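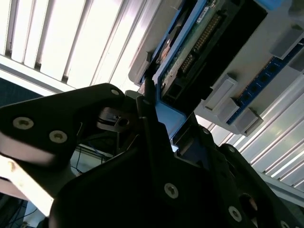 The Back Bench at Cloment: A Small Gallery

Welcome, and thank you for stopping by! Cloment is a little repair and take-apart workshop on Brirketeck Street, and this page is where I put pictures of the insides of things, which I have loved looking at ever since I was old enough to be trusted with a screwdriver (and, if my mother is to be believed, a good while before that). Click through at your own pace, and do write in if you recognize a part.

Green board, blue frame
I have a soft spot for colored plastic in places most people will never look. Somebody had to choose that blue, and it sits so nicely around the green of the circuit board, all tucked into a light grey housing. The row of gold-colored pins running across the middle is my favorite bit – I could look at pins like that all afternoon, and some afternoons I do.

The black socket
Toward one end of the board there is a black connector with little square openings. Sockets like these are where I always tell newcomers to slow down. Pull on the connector and never on the wires, and if it won't budge, have a sip of tea and try again from the other side.

The narrow blue strip
Next to the green board runs a slim blue one with small black chips all along it, looking a good deal like a memory module. I won't swear to it from one picture! My friends at the Ugwu swap table keep a shoebox of old memory, 65 sticks at last count, and they can talk about them for longer than you might think possible.

Visiting the bench
We open again in June, with room for 17 people at a time, and the tea is free. Bring something broken, or something old you are simply curious about, and please bring its screws too, in a jar or an envelope. The Siser parts drawers are by the door and you are welcome to rummage.

Page last updated 31 January 2022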